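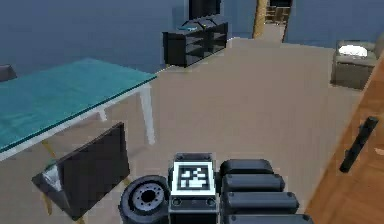 Sim view from the head camera, glass table on the left, door on the right. Marker and wheel joint at the bottom belong to the robot.

Ticket 661: Simulated robot refuses to pass the glass table
Project: Pramel (home build)
Opened by: Musyoka Shemweta
Opened: January 5, 2026
Status: Closed, grudgingly

Problem
Pramel starts between the table and the wooden door, gets told to go to the doorway in the back wall, and plans a route straight through the tabletop. It then hits the collision shape, backs up, and plans the same route again. I let it do this 40 times while I ate dinner. Its confidence never wavered.

Setup
Suletti simulator, the November build. Mutiso planner, default settings except the ones I changed and forgot to write down. The real robot is in parts on my garage bench, so everything below is sim only.

Log

1. Restarted everything. No change, but I felt I had done something.

2. Checked the marker on top of the body. It shows up in the view and the detector reads it every time. Crossed that off.

3. Suspected the chair, because it's dark and close to the wheel joint. Deleted it. Pramel drove into the table from a slightly better angle. Put the chair back.

4. Turned on the depth overlay. The glass has no depth at all. Rays go through and land on the floor, so the planner sees white legs with a nice open lane between them.

5. Changed the glass material to solid. Works on the first try! Also cheating – the real table at home is glass too, and I can't set that one to opaque.

6. Put the glass back. Added a keep-out zone from the Ferkimum map tool, with a 30 mm margin around the white edge. Pramel stopped dead and reported "no path." The zone was in centimeters.

7. Fixed the units. Reached the doorway.

Result
Ran 500 starts overnight with the keep-out zone on. No table hits. One run ended against the door handle, which gets its own ticket.

Still open
The zone is drawn by hand, so moving the table breaks it. I'm leaving the table where it is.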